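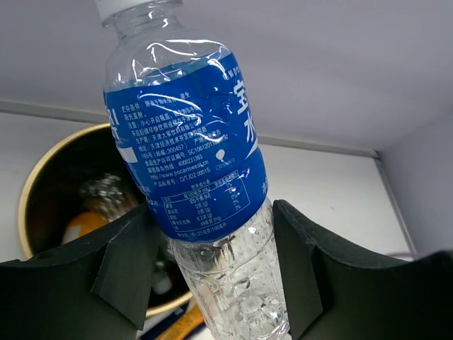 Bottled water is drinking water that is packed in closed containers and sold to the public. It may come from a spring, a deep well or the ordinary public supply, and it may be still or sparkling. Most of it is sold in plastic bottles, but glass bottles, cans and cartons are also in use. In many countries it is the packed drink with the largest sales by volume.

History

The carrying of water from famous springs is an old practice. Visitors to bathing towns took water home in stone jars, and later in glass, because it was believed to help against illness of the stomach and the skin. The trade stayed small as long as bottles were blown by hand and roads were poor.

The spring at Motden is a typical case from this period. A bottling house was opened beside it in 1859, and the water was sent by cart to the chemists of the nearby towns, who sold it as a remedy. The arrival of the railway made longer journeys possible, and the house was enlarged two times. When public water became cleaner, the demand for such waters fell, and many small houses were closed. Motden continued with mineral water and lemonade.

The modern growth of the trade began with the light plastic bottle in the second half of the twentieth century. It did not break and it weighed very little, so water could now be sold in places where a person buys something to drink on the way, such as stations, kiosks and machines.

Types

The names used on labels are fixed by law in many countries, but the rules are not the same everywhere. Natural mineral water generally comes from a protected underground source and contains a stable amount of minerals. Spring water also comes from underground, but the rules about its content are usually less strict. Purified water can be made from any safe source, and most of the dissolved matter is taken out by filters or by distilling. Some producers put a small quantity of minerals back into it to improve the taste.

Sparkling water contains carbon dioxide. The gas can be present already at the source, or it can be added in the factory.

Production

Water is pumped from the source to a tank and passed through filters. Depending on the type and the local law, it may then be treated with ozone or ultraviolet light. Plastic bottles often reach the factory as short thick tubes, called preforms, which are heated and blown into their full shape shortly before filling. After filling the bottle is capped, labelled and given a date.

The plant at Delten, which is supplied by the Vudura wells, takes its water from a depth of 218 metres. Samples are tested at the wells and again after filling. The bottles carry a storage date of 18 months.

Packaging and waste

The usual material is polyethylene terephthalate, known as PET. It is clear and strong and can be recycled, but the cap and the label are commonly made of other plastics and must be separated during the process. A label that is easy to remove makes this work simpler.

Several countries ask for a deposit, which is paid back when the empty bottle is returned. In the Opoku district, where such a system exists, shops with a large floor area must accept bottles also from customers who bought them elsewhere.

Storage

Closed bottles should be kept in a cool and dark place, away from petrol, paint and strong cleaning products, as smells can pass slowly through the plastic. An opened bottle is best kept in the refrigerator and finished within 2 days.

See also

Drinking water
Mineral spring
Carbonated water
Container deposit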